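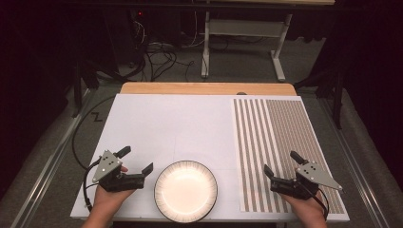
I've had the Nistska striped placemats for 5 months now, which feels long enough to have an opinion, and I've got a fairly strong one. They're good! They're also a bit annoying, and I'll get to that.

I ordered a set of four after Zsófia Kerekes served us lunch on hers and I spent most of the soup looking at the table. The pattern is fine vertical stripes in a brownish grey and white, wide and airy at one side and getting closer and closer together as you go across. Which means they have a right way round, sort of. I like the dense side on the right. My husband puts them down any old how and I go round after him.

With plates they're fussier than I expected. Anything with a busy pattern all over looks dreadful. Our everyday ones from Virág are cream in the middle with thin dark lines round the rim and a dark edge, and those are lovely with the stripes - the lines sort of talk to each other without it getting too much. Plain white is fine too, if a little canteen.

Cleaning is where I'm happiest. Tea, gravy and tomato all came off with a damp cloth, even the tomato I left until the next morning. Beetroot left a faint pink patch in the white border which took 3 goes with washing-up liquid, and I can still find it if I look (I do look). They don't go in the washing machine, so if that's what you're after, stop here.

Now the annoying bit. They arrive rolled, and the corners want to stay rolled. I weighed mine down overnight with cookbooks and two were still lifting at one end, so they had a second night. 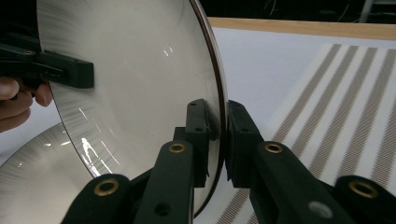

I also use one when we bring out the big metal dishes, the shallow silver ones, and it's done a decent job of stopping them skating about. They used to make a horrible noise on the bare tabletop. I wouldn't trust the mats with anything straight from the oven, mind you. The leaflet says warm plates only and I believe it.

Brenda Furnival next door has the Uka ones, which are thicker and lie flat from the minute you open them, but the colours are a bit gloomy for me. If flat corners matter more to you than stripes, get those. I'd buy the Nistska again, and I'm eyeing up two more for when my sister's lot come in December.

Four stars, one off for the corners.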